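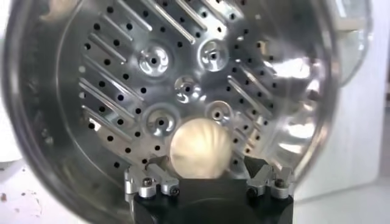

第3讲 腕部相机下的放置动作:感知与控制

主讲:Sobia Ansari 实验辅导:Farzana Kazmi

一、任务
夹爪夹持一个包子,放到不锈钢蒸锅底部的多孔板上。本讲只讨论从进入锅口到松爪这一段,抓取见上一讲。

二、感知
抛光锅壁反光强,高光随相机移动,不能当作特征点。多孔板上的小圆孔对比度高,但排列重复,单独匹配容易错位一格。建议先用板中部的五个凸起圆台定出位置和朝向,再用孔阵细化。包子会遮住一部分板面,下方的圆台可能只露出一半,拟合时要允许缺点。
高光处理:亮度饱和的像素先做掩膜,再提边缘。模糊的锅壁区域直接裁掉。

三、规划
锅壁作为圆柱障碍建模,两侧指架要计入碰撞体,只算夹爪外壳不够。下降段限定为竖直直线,末端姿态不变。规划器用Himitz,单次采样上限1000。

四、控制
下降分两段:先走位置控制,距板面65毫米处切换为导纳控制。面团软,接触力上升慢,阈值设得太高会压扁褶子。判断接触要看力的变化率,同时看高度。松爪时两指同步张开,停稳后再上提。

五、作业
1. 用Memon工具包读取课程数据中的81段轨迹,标出切换时刻。
2. 去掉高光掩膜重跑一次位姿估计,比较误差。
3. 写出圆台只剩三个可见时的求解步骤。

报告于2025年4月4日前交到课程网页,代码与日志一并打包。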